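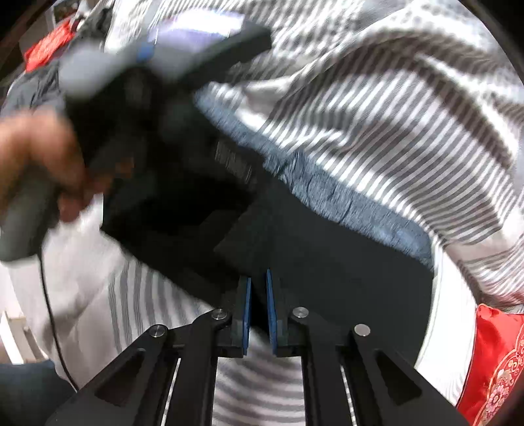 Keep the Paper Manual

By Laurinda Carrilho

My mother's dishwasher stopped draining in January. It was a Protier, nine years old, and she still had the booklet in the drawer under the phone. Page 31 showed where the filter sat and which way to turn it. She had it out and back in before I finished my coffee.

My own dishwasher is newer and came with a card the size of a playing card. The card has a square code on it. When I needed the filter instructions, the code led to a page saying the product had moved to a new support site. The new site wanted a model number, which is printed on the inner edge of the door in gray type on gray metal. I typed it in and was offered a choice of three manuals, none for my model. I gave up and called the store.

I think companies should go back to putting a printed manual in the box, and I think buyers should complain when they don't get one. I spent 14 years writing manuals for a living, so I have an interest here, though I no longer earn anything from it.

The first argument against paper is cost. When I worked on the Nukley line of sewing machines, the printed book was the cheapest thing in the carton after the tape. It cost less than the foam foot that kept the needle plate from rattling. People in purchasing still wanted it gone, and they had a point about the translations. A book in nine languages is thick, and most of it goes unread by any one buyer. The fix for that is to print the language of the country where the thing is sold. We did it for two product years and the shipping department managed fine.

The second argument is that nobody reads the manual. Most people don't read it on the day they buy the thing. They read it on the day the thing does something strange. That may be four years later, on a Sunday night, and what they want then is one page. A book in a drawer will still have that page. A link may not. Companies get bought, web addresses change, and old products get dropped from the menu. I have a Ginora bread machine whose maker no longer sells bread machines. The booklet has gravy on it and the recipe for the rye loaf is still on page 12.

The third argument is about waste, and I take it more seriously. Paper has to come from somewhere. But I'd ask people to look at the other side of the ledger. A working appliance put out on the curb over a clogged filter or a tripped reset switch is a lot more waste than 40 stapled pages. The repair shop where I help with the front desk two mornings a week sees this often. A woman brought in a Nuchit space heater that she had already replaced. It had a tip-over switch on the bottom, and it had been standing on a thick rug. The online guide mentioned the switch in a video, at some point after the company logo and the music.

Videos are a separate complaint. I understand why they are popular, and for some jobs, like threading a machine for the first time, watching somebody's hands is better than any drawing I ever approved. For looking up one fact they are poor. You can't run your finger down a video. You can't write in the margin which screw was the stubborn one. My mother's booklet has the date she bought the dishwasher, the name of the man who installed it, and a note about the water valve that has been useful to three different people.

There is also the matter of who gets left out. My neighbor is 81 and has no smartphone. The card in her new microwave's box was, to her, a picture of some black squares. She set the clock by pressing buttons until it showed the right time, and it took her most of an evening. She paid the same price as everybody else.

I'm not asking for the 200-page books of the past, half of them warnings about not bathing with the toaster. A good manual for a household machine can run 24 pages. Parts and their names come first. Then setup, daily use, cleaning, and a table of what goes wrong and what to do about it. The table should get the most space, and it should be written by somebody who has answered the help line. Put the model number on the front cover in large type.

Until that happens, I'd suggest printing the PDF the week you buy something, while the page is still up. Three-hole punch it. Mine are in a green binder on top of the refrigerator, and the one for the dishwasher is still missing. The store said they would mail me a copy.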